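Applies to Bindard Two-Arm Kit, controller release 2042. Last edited Nov 5, 2020.

# Setting up a plate lift with the Bindard kit

This page covers the two-arm plate lift: approach, rim contact, close, raise, set down. It assumes the arms are bolted down, the controller has passed its self-test, and both grippers have been homed. If any of that is still open, finish the Omham mounting guide first. The steps were written for the stock parallel fingers. Perforated fingers from Gritport also work, with the changes listed under "Finger profiles."

## 1. Lay out the table

Use a matte tabletop. Glossy tops produce false rim edges in the wrist view, and the planner will accept them. Place the plate where both arms can reach its rim with the elbows bent. Leave a clear strip on each side of it, wide enough for an open gripper plus its cable.

Other items can stay on the table. The planner treats anything in its fixed view as an obstacle, and a setup tested against a bare table tends to fail on the first real one. Tall items such as bottles belong behind the plate or well off to the side.
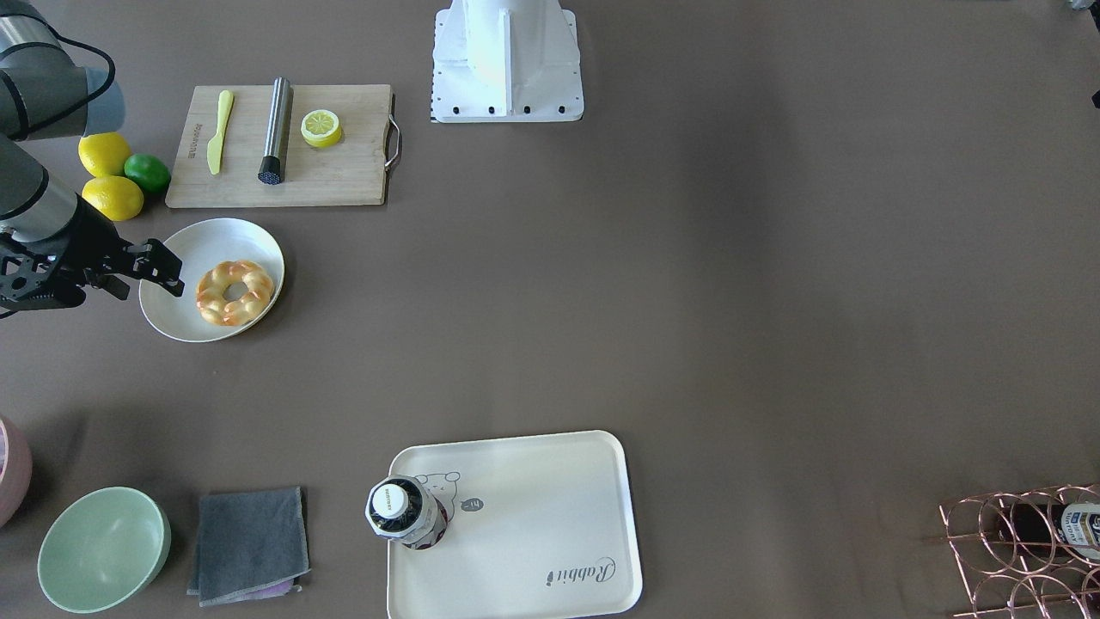
Run `scene capture` once the layout is final. The controller stores the obstacle map under the current job number. If you move anything taller than the plate rim after this, run the command again. Small shifts of flat items do not require a new capture.

## 2. Set the approach height

Each arm has a hover point, set separately from the contact point. Open the job file and edit the two values:

- `hover_left`: height of the left fingertips above the rim
- `hover_right`: same for the right arm

Start both at 17 mm. Lower values shorten the cycle but leave little room for a plate with an uneven rim. Step through the approach with `jog --single` and watch the cable loop at each wrist. If a loop drops below the gripper body at any point, stop and reclip it one link higher. Do not fix it by raising the hover point.

The arms approach one at a time by default. Leave it that way during setup. Simultaneous approach is controlled by `sync_approach` and should be turned on only after the lift has passed section 5.
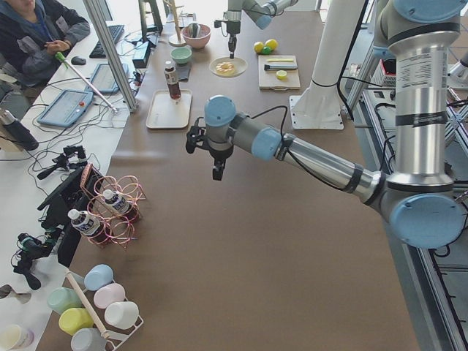 *Fig. 2. One gripper above the plate, the other over a clear part of the table.*

## 3. Find the rim

1. Select the left arm and run `rim find`.
2. Wait for the status line to read `RIM OK`.
3. Run `rim show` and compare the plotted curve with the plate.
4. Repeat for the right arm.

If the status reads `RIM PARTIAL`, the camera has too little of the curve to fit. Move the arm back along its approach line and try again. If it reads `RIM DOUBLE`, the finder has picked up both the outer edge and the inner slope. Set `edge_mode` to `outer` and rerun.

Error 2213 means the two arms disagree on the plate center. In most cases one arm was bumped after homing. Rehome both, even if only one looks wrong.

## 4. Close and hold

Set `grip_force` to the lowest setting that holds the empty plate through a full raise and lower. Add one step for a light load such as a single pastry. Ceramic rims chip when the fingers close at an angle, so check that the finger faces sit square to the rim before increasing force.

Load the plate at the center. The kit has no tilt correction. It matches the height of the two wrists and nothing more, so an off-center load turns the plate between the grippers.
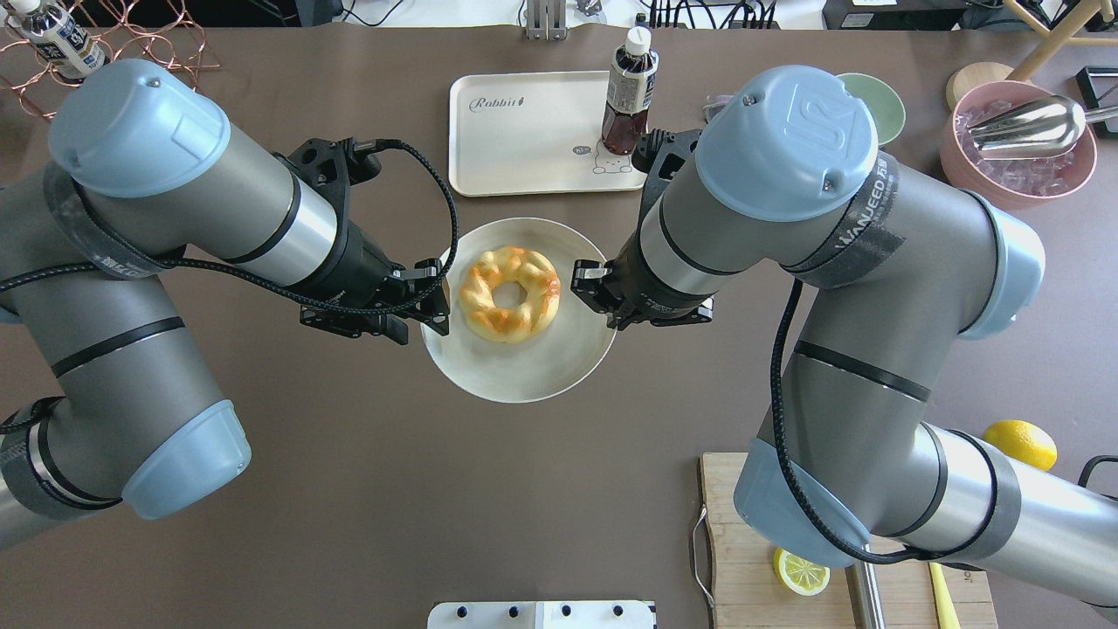

Dardo Figueroa writes: Section 4 should mention the hold delay. With the default, our right gripper closed before the left had reported contact, and the plate slid toward it. Setting `hold_delay` to 193 ms on both arms cleared it up. We also had to turn off the force ramp, which the Leckie controller ignores anyway.

The delay setting is confirmed on release 2042. Turning off the force ramp is not recommended on the Bindard controller, where the ramp protects the finger pads.

## 5. Test the lift

Raise the plate to the first stop and hold. Check the wrist height readout on both arms. The values must match before you continue to the second stop. Lower to the table, open both grippers, and retract along the approach line. Never retract sideways with the fingers still under the rim.

After a passing run, save the job and copy the rim data with `rim export`. Keep the wrist view from the retracted position as the reference for later runs. `rim find` uses it as a starting guess.

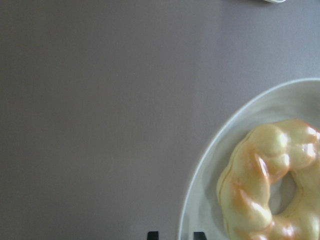

*Fig. 4. Wrist view with the fingertips left of the plate.*

## Finger profiles

Load the `gritport_p` profile before section 2. It changes the fingertip offset only. Grip force must be set again from the lowest step, as values from the stock fingers do not carry over.

## What the kit leaves out

The base kit ships without table clamps and without a spare set of finger pads. Order pads with the kit. Replacement sets were out of stock from January on, and worn pads are the usual cause of a lift that passes in the morning and slips later.

Corrections to this page go to Yetunde Tijani.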